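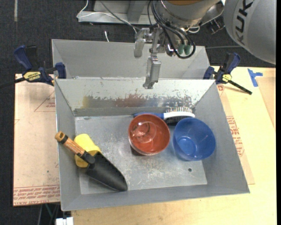 Kitchen things and garden things sharing a gray metal bin at Okovano: two bowls, a clear cup, a hairbrush, a trowel and a yellow cup.

We use cookies to remember your settings and to see which pages get read. By continuing to browse you accept this. Manage cookies | OK

A Day Out at the Okovano Reuse Hall

I had been meaning to get over to Okovano for the better part of a year, and when my sister-in-law mentioned that they were opening the doors to everybody on 24th November, I put it on the kitchen calendar in pen, which in our house means it is going to happen. The drive is 68 miles each way from us, most of it behind trucks, and we stopped for gas and a very bad muffin along the way, so by the time we found the place (you turn in after the tile warehouse, and the sign is smaller than you expect) the first tour had already gone through. It didn't matter at all. They were running them all day, and someone handed us coffee before we had our coats unzipped.

If you haven't heard of it, Okovano takes in household goods that people are done with, and sorts, cleans and sells them again. Furniture goes to a different building. What comes here is the small stuff, the contents of drawers and sheds and bathroom cabinets, the boxes you fill when a parent moves to a smaller apartment and you can't face deciding about every last spoon. I have filled a few of those boxes myself, so I was curious where they go.

Our guide was Damian Riedl, a tall man with a soft voice who had to stop every so often and wait for the roller door to finish its racket. He took us in through the receiving side, past the scales, and gave us the history as we walked. The hall used to belong to a company called Schnyder that made shelving, and the grandson, Wendelin Schnyder, still comes in most mornings and knows where every pipe in the building runs. We met him later by the coffee urn. He told me at some length about the floor drains, and I enjoyed it more than I can explain.

The Bins

I suppose everybody finds their own favorite part of a tour like this, and mine was the bins. I know how that sounds! My sister-in-law was already halfway down the hall looking at glassware and I was still standing over a gray metal bin with sloping sides, looking at a trowel.

It was the mixture that got me. There was a reddish-orange bowl with a clear cup sitting inside it, just the way you'd stack them by the sink, and a blue bowl next to that, the kind that lets a little light through so that it throws a blue tint on the metal underneath. Behind the bowls lay a hairbrush with a blue handle. And then, lying over a yellow cup that had tipped on its side, a hand trowel with a black scoop and a brown wooden handle. I had one very much like it for years and left it out in a flower bed one fall, and I have never found another that sat in my hand as well.

The bin itself was worth a look too. The floor of it was covered in pale scratches, and along the far wall was a long worn patch with a ragged top edge, yellowish at one end and going through reddish brown to a bluish gray at the other. It reminded me of the bottom of my grandmother's roasting pan. Damian said they'd had offers of nice new plastic ones and had turned them down, on the grounds that a metal bin can be hosed, kicked and dropped and will be back at work the same afternoon.

He explained that at this stage things stay mixed, just as they come out of the box. Sorting by type happens farther down the hall, and I asked whether it wouldn't be quicker to ask people to do it at home. He laughed. They tried that one October, with printed labels and everything, and people spent so long worrying over whether a melon baller counted as cutlery that donations dropped off. So now you bring it as it is, and the hall does the thinking.

Down the Line

From the bins we went through to washing, which was warm and loud and smelled of lemon. Kitchen things go one way and everything else goes another. Brushes are a category all to themselves, and a fussy one. Hairbrushes get combed out, soaked and looked over under a lamp, and anything with tired bristles is pulled apart for its materials. I'll admit I had always assumed a used hairbrush went straight in the trash, and I said so, and a woman in rubber gloves told me very kindly that a lot of people say that and then buy one in the shop on their way out.

Garden tools have their own bench at the back by the windows. Wooden handles are sanded where they need it and rubbed with oil, and the metal is cleaned up with a wire brush. They let the visitors have a go. I did half of an old hand fork and got oil on my good scarf, and I would happily have stayed there until closing time, but there was a family with two small boys behind me who were very keen on the wire brush.

After that comes pricing. The system is called Drulleo, and as far as I could follow it, it amounts to colored stickers and a big binder that everybody argues over. Plain cups are 58 cents. Bowls depend on size. There was a lively debate going on about whether a sugar bowl without its lid is a bowl or a problem, and we were invited to vote (I voted bowl).

The Shop and the Lunch

The shop is at the front, and it's called Presero, in green letters over the door. It's one long room with good light, and I liked that they arrange the shelves by color, so you come in to a whole wall of blues and work your way through greens and yellows to the reds. It makes even ordinary plastic tumblers look like something. By early afternoon it was packed. A chalkboard at the register was keeping a tally of the day's visitors and it stood at 743 when we left, with people still looking for parking.

Lunch was lentil soup or potato soup with bread, served in bowls from the shop, none of which matched. You could buy your bowl afterward if you had taken a liking to it. My sister-in-law had, so hers came home wrapped in newspaper, along with a gravy boat and a lamp base she swears she has a shade for.

If You Go

Wear flat shoes, because the hall floor slopes toward those famous drains, and bring a sweater for the receiving side, where the door is up most of the time. Parking is free but tight, and the lot beside the tile warehouse is not for visitors, however empty it looks. Children are welcome on the tour as long as they stay on the near side of the yellow line. They take cash and cards at the shop. If you are bringing donations, use the side entrance and have your boxes open on top, and please wrap any knives.

The next open day is planned for spring, and Damian said they hope to have the repair room ready by then, with a bench for small lamps and toasters. I have a toaster in mind already. I also asked him, on the way out, what happens if someone falls for a particular thing they've seen on the tour, before it has been through washing and pricing, and he said to leave a name and a phone number at the register. So I did. I wrote "trowel, wooden handle, black band near the end" and underlined it.

Related posts
A morning at the button market
Two old mills and a very long lunch
What we saw at the pottery open studios
How to pack a box of dishes for donation
Rainy day trips under two hours from home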